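Recording Your First Kitchen Task with a Hand-Held Gripper

Flesden Lab Notes, tutorial 6

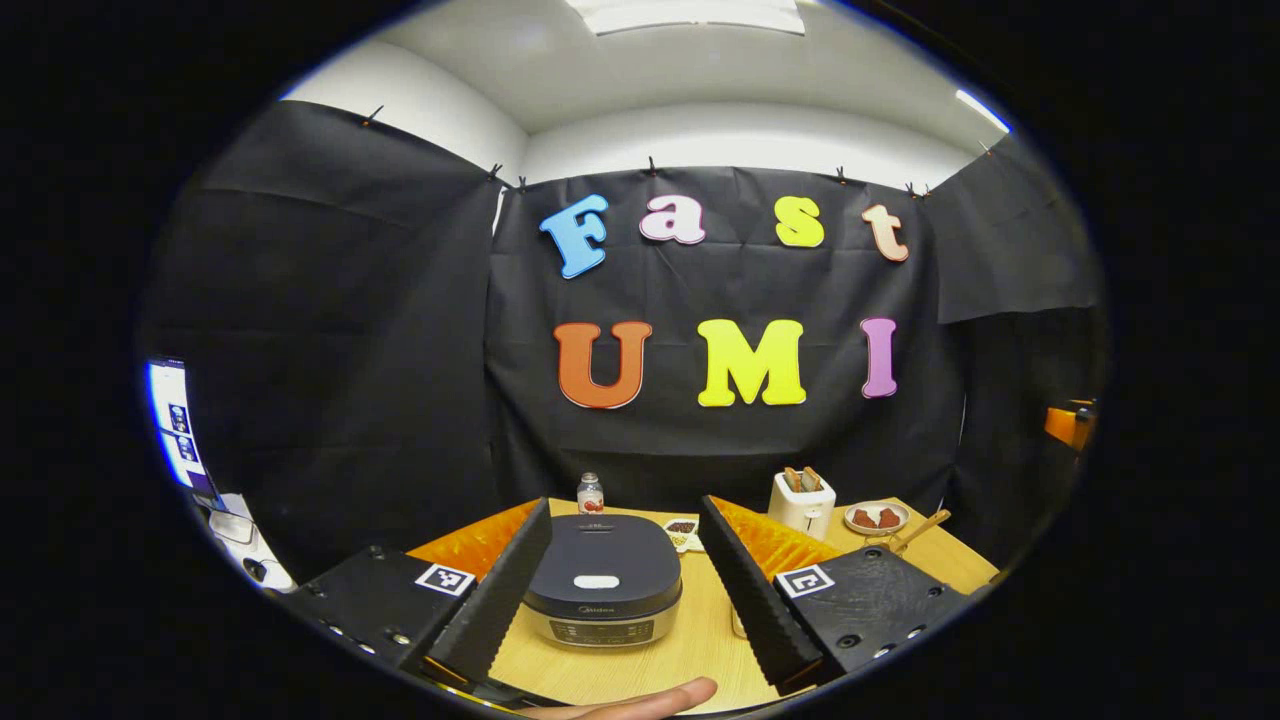
View from the gripper over the practice table, with the rice cooker between the open fingers.

I love this way of teaching robots. You pick up a gripper, you do the job yourself, and the camera on it sees pretty much what a robot wearing the same camera and the same fingers would see. No joysticks, no robot arm in the room while you record, and you can set up a new task in an afternoon! Our group has been working through the Fast UMI approach with a rice cooker task, and this page covers how we go from a bare table to a small trained policy. If you did the earlier tutorials you already have a working gripper and the Clollusum recorder installed on your laptop. If you haven't, do those first and come back.

What you need

A hand-held gripper with its wide-angle camera
Two square markers, one for each finger side
A table with some space behind it
Black cloth and clips
A rice cooker and a few other kitchen things
A laptop with Clollusum
A spare battery, charged (please charge it tonight)

Step 1: Put up the backdrop

Hang the cloth behind the table and bring it forward on the left and right. We clip ours along the top edge, up where the wall meets the ceiling. Don't bother ironing. Ours is full of creases and the training runs have been fine.

You can work without a backdrop, and later on you should, but for a first dataset it makes life so much easier. When something goes wrong you want to be looking at the task and not wondering whether the policy has latched onto a bookshelf. We stuck big foam letters on ours with the name of the method, which cheers the place up and also gives you a quick way to tell which way the camera is pointing when you skim through clips.

A fisheye lens sees a lot more than you expect. Our monitor still peeks in at the far left, past the cloth. If you want a cleaner view, pull the side panels in further, then look through the camera again before you tape anything down.

Step 2: Lay out the table

The rice cooker goes in the middle, turned so the control panel faces you. Then add other things: we have a small glass bottle behind the cooker, a dish of dark brown bits beside it, a toaster with two slices of toast standing in it, a plate of reddish-brown cubes and a wooden spoon. The task only needs the cooker. The rest is there so the policy learns to find its target on a table that has stuff on it.

Between takes, shift the cooker a little and turn it a little. Swap the plate and the dish every so often. Small changes are plenty at this stage. I got carried away in February and rearranged the entire table after every take, and with a dataset that small the policy just hovered in the air looking lost.

Step 3: Check the fingers and markers

Open the gripper all the way and look at the preview. You want to see both fingertips, with the object in the gap between them, and both markers in full. The software uses the distance between the markers to work out how wide the gripper is open, so a thumb across one of them will ruin a take. Hold the gripper the way you'll really hold it, then check again. Most blocked markers come from people changing their grip once they start moving.

Glare is the other thing to look for. With a bright panel overhead, a glossy marker can wash out completely at certain angles. Print them on matte paper. Tilt the gripper through the whole range of the motion while a friend watches the preview, and if the detection box flickers, move the table before you blame the code.

Now run the width check in Clollusum: close the fingers, wait for the beep, open them, wait for the second beep. Redo this any time you bump or retighten a finger.

Step 4: Record

Start each take with the gripper held still over the near edge of the table. Press record, stay still for a moment, then go. Our task is a single motion: reach in, push the button on the lid with one fingertip, back out. Move at a calm, even pace. You'll speed up as you get bored, and you will get bored, so put on some music and take a break after every 20 takes.

Keep your takes when you fumble a bit and recover. Those are gold! Throw out the ones where you stop halfway to talk to someone, or where the tracking drops and the path jumps across the room. The Olatunji script, which sits in the tools folder, will flag the jumps for you, but it can't tell that you were chatting.

For this task we recorded 300 takes. It sounds like a lot and goes surprisingly quickly once you've found a rhythm.

Step 5: Sort and train

Run the Olatunji script over the whole folder and look at what it flags. It threw out 26 of ours, nearly all from one stretch when the gripper came too close to the cloth. Plain black fabric gives the tracker very little to hold on to, so when the cloth fills the view the position starts to drift. Stay back from it and let the table, the letters and the objects do their job.

Then point Brovix at the cleaned folder and start training with the default settings. Resist the urge to tweak! Get one plain run all the way through first, so you have something to compare with.

Step 6: Look before you trust it

Before anything goes on a real arm, play the predicted motion on top of takes the policy never trained on. You're looking for paths that bend toward the lid early and settle down as they get close. If they all drift to the same side, redo the width check and look at how the camera is mounted. A camera that has slipped slightly in its bracket cost us a full evening.

If the paths look sensible, go on to tutorial 7, where we match the camera mount on the arm to the one on the hand-held gripper and try the button for real, with the cooker unplugged and one hand near the stop switch.

Page updated Mon 9 April. The width check now beeps twice; older versions of the recorder only beep once.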